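Jelcombe Quilters Board > Finishing and Care > Do you wash a quilt before you give it away?

Page 1 of 2

redworkrita
Posts: 1208
9:14 am

I finished the Drilley Star!!! The binding went on last night and I have been walking past the dining room just to look at it. For anyone who missed my whining in the other thread, it's 220 half-square triangles in indigo and cream, with one very loud red in the middle of each star. 60 inches square, cotton batting, quilted in loops on my domestic machine with my shoulders up around my ears the whole time.

It's for my nephew and his wife, baby due in January. And now I'm stuck on the thing I always get stuck on. Do you wash it first or hand it over crisp?

I love how a new quilt looks, all flat and sharp. I also love the crinkle. I have never had a red this red next to a cream this pale and I am a little bit scared of it.

pieceful_tomoyo
9:31 am

Wash it! Wash it wash it wash it. A baby quilt is going to be in the laundry within a day of arriving, and you want any trouble to happen at your house with you standing there. Also the crinkle is the best part. I get excited every single time I pull one out, it's like it turns into a real quilt in there.

Congratulations, by the way. Loops on a domestic at that size is serious work.

Tomoyo Yoshida
(still owes you all a photo of the Christmas one)

gusset
9:40 am

Did you prewash the red?

redworkrita
9:42 am

I did not prewash the red.

gusset
9:43 am

Oh boy.

mudaliar_makes
10:05 am

I'm going to be the disagreeing voice. I don't wash gifts. I give them flat and pressed with a color catcher sheet tucked in a little envelope and a card with washing instructions. My mother-in-law taught me that the first wash belongs to the person who owns the quilt, and I've come to really like that. They get to see it both ways.

With an unwashed red I would test before doing anything, though. Cut a scrap, put it in a glass jar with hot water and a drop of dish soap, and leave it half an hour. Then lay it wet on a piece of the cream and let it dry there. The jar tells you whether there's loose dye and the cream tells you whether it'll stick. Two different questions!

Annapurna

pieceful_tomoyo
10:12 am

Annapurna, I adore you, but new parents are not going to read a card. They are going to put that quilt in with the burp cloths on hot.

mudaliar_makes
10:15 am

Some of them read the card! My cousin laminated hers.

scrapbin_sal
10:48 am

Team wash here. I do all of mine in cold, the most water the machine will give me, two color catchers, and I sit in the laundry room with a book so I can get it out the second it stops. The sitting matters more than anything. Dye moves when wet fabric is folded up against itself and left there, so the worst thing you can do is start a load and go to the grocery store. Ask me about the Nokarus Lane sampler. Or don't, I'm still upset.

What kind of machine do you have, Rita? In my old top loader I could stop and poke at things. With a front loader you pretty much commit.

redworkrita
11:20 am

Front loader, white, big round glass door. It's on the hard floor so I can drag the basket right up to it. I've never had a quilt in it bigger than a crib size. Is 60 square going to be OK in there?

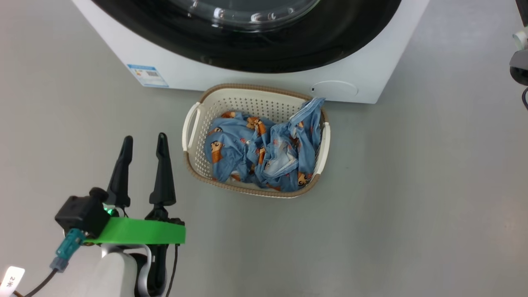
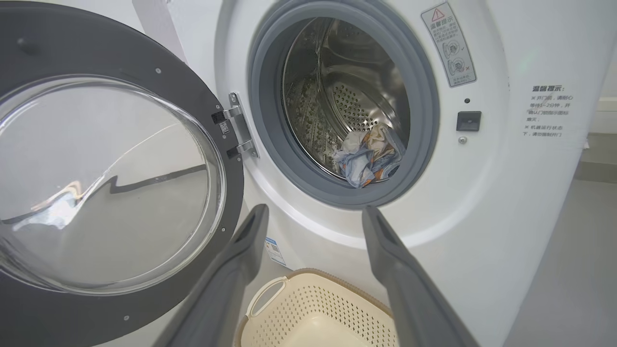
Page 2 of 2

scrapbin_sal
11:34 am

60 square with cotton batting should be fine in most front loaders, I've done much bigger. Put it in by itself and don't roll it up tight. Sort of feed it in loose, like you're putting a sleeping bag away badly. If you have to shove to get the last corner past the opening, take it to the laundromat and use one of the giant ones.

Wipe the rubber seal before you start, too. I once got a gray stripe across a white border from whatever lives in mine.

binding_by_bo
11:51 am

Counterpoint on front loaders. They're easier on the stitching but they're stingy with water, and for a bleeder you want loads of water. The dye needs somewhere to go. If that red fails the jar test I wouldn't use the machine at all. Bathtub, very warm water, a good squirt of dish soap, push the quilt all the way under so nothing pokes out, and leave it alone overnight. Drain, look at the color of the water, do it again if you need to. It's dull and it works. I rescued a pink-bordered sampler this way that I'd been ready to cut up for dog beds.

gusset
12:02 pm

Very warm water on a red? My grandmother just sat up somewhere.

I was always taught cold and vinegar.

binding_by_bo
12:09 pm

I know, everybody was! Vinegar doesn't do anything for the dyes used on modern quilting cotton. It's an acid dye thing, so it makes sense if you're dyeing wool or silk. Salt's the same story, it helps when you're putting dye in and it won't lock down dye that's already loose. And cold water just keeps the loose dye in the cloth so it can ambush you later.

gusset
12:16 pm

I've used vinegar for longer than I care to say and never had a quilt run.

binding_by_bo
12:18 pm

You've also prewashed every scrap of fabric you ever bought, Gus. You told us so at length in the prewashing thread.

gusset
12:19 pm

That is true and I stand by it. Prewash your reds, people.

mudaliar_makes
12:40 pm

I'm with Bo on the tub. One thing to add: a wet quilt is HEAVY. Don't haul it up by a corner, you'll pop stitches. I drain the tub, press the water out with my hands, then slide an old sheet under it and lift the sheet. Grab a second person if you can find one.

And if anyone needs a red that behaves, the Namboodiri solids have been wonderful for me. I made a whole table runner in their brick red and white and the jar water stayed clear. I was so happy I showed my husband the jar.

pieceful_tomoyo
12:52 pm

Ooh, what's the hand like on those? I've been put off by the ones that feel like poster board.

mudaliar_makes
12:55 pm

Soft! A bit heavier than I expected but they needle beautifully.

redworkrita
3:37 pm

OK, jar report. I did the hot water and soap with a scrap of the red and a scrap of the indigo, in separate jars. The indigo, which I wasn't worried about one bit, turned the water pale blue. The red did nothing. NOTHING. I've been glaring at the wrong fabric for weeks.

The indigo scrap is sitting wet on a piece of the cream right now and I'm not allowed to touch it until supper.

scrapbin_sal
3:45 pm

Ha! It's so often the blue. Everybody watches the red and the navy sneaks out the back.

binding_by_bo
3:58 pm

Pale blue is pretty mild. I'd still do the tub first, then one trip through the machine with a couple of catchers for the spin, so you aren't drying it for a week.

lurkerlinda
4:20 pm

Long-time reader, first post. Does the crinkle happen with polyester batting too? I have nearly 400 yards of thread in a lap quilt with poly in it and I'd love it to pucker up like the ones you all post.

pieceful_tomoyo
4:31 pm

Hi Linda, welcome!! Not much from the batting, sorry to say, poly hardly shrinks. But if your fabric wasn't prewashed the top will still shrink a little and you'll get a softer sort of ripple. I think it's pretty in its own way. Dense quilting shows it more. Post it when it's done, please, we are very nosy.

redworkrita
6:46 pm

Cream scrap is dry. There's a faint blue shadow if I hold it by the window, and my sister couldn't see it until I pointed. So it's going in the tub tonight with dish soap. I've got the sheet ready for lifting, Annapurna, and I've drafted my sister for the other end.

Gus, no vinegar, but I did think of you.

gusset
6:50 pm

Appreciated.

mudaliar_makes
7:03 pm

Will you send the card along as well? Washed quilt, instructions anyway?

redworkrita
7:08 pm

Yes! And a color catcher in an envelope, I'm stealing that. Going up to run the water now. Pictures of the crinkle tomorrow if it all goes well, and if it doesn't, I'm calling it sky blue.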